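Frequently Asked Questions: The Clisanley Push Button Swap

What is the button swap?
It's a parts exchange for people who love big, clicky industrial push buttons! You send us the ones you've pulled out of old control panels, we sort them into bins, and you pick out something you'd like in return. The swap began as one drawer in the Clisanley workshop, and the list now runs to 671 buttons.

Do I need to be an electrician to join?
Not at all. We have model railroad people, pinball people, a puppet theater and plenty of folks who just like a good solid thunk under the palm. If you plan to wire a button to house current, though, please get someone qualified to do that part.

What will you take?
Push buttons of any color, with or without the contact blocks on the back. Mushroom heads are always welcome — they go faster than anything else. Scuffed caps are fine. Please don't send us cracked bodies or anything with burned contacts.

How should I pack them?
Leave the terminal screws in place but snug them down first, as they love to wander off in the mail. Wrap each button on its own. A box of 23 or fewer is easiest for us to check in, and you can send as many boxes as you like.

How do you sort everything?
By cap color first, then by cap shape. We tried sorting by maker and it was a mess! Buttons waiting to be sorted all go together in a blue plastic bin, bodies and terminal blocks still attached, so greens and yellows end up side by side until we get to them. 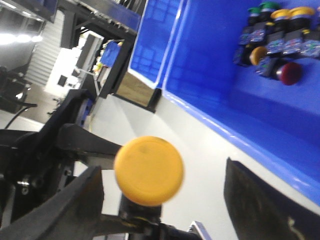
Yellow is the color we get asked for most, and a round yellow mushroom head on a short black body is my own favorite. It looks cheerful on practically any box you put it in. If you want one, add your name to the yellow list early — the last one had 115 requests on it.

Can I ask for a certain contact arrangement?
Yes! Write "normally open" or "normally closed" on your request slip. If you don't mind, leave it blank and you'll get your button sooner.

Is there anywhere to see what people have built?
The Skargate page has 162 projects so far, and I could lose a whole evening in there. The doorbell panels are wonderful.

When is the next swap?
Boxes are due in by the end of January. Picking starts at 10 a.m. on opening day, and the list stays up until the bins are empty.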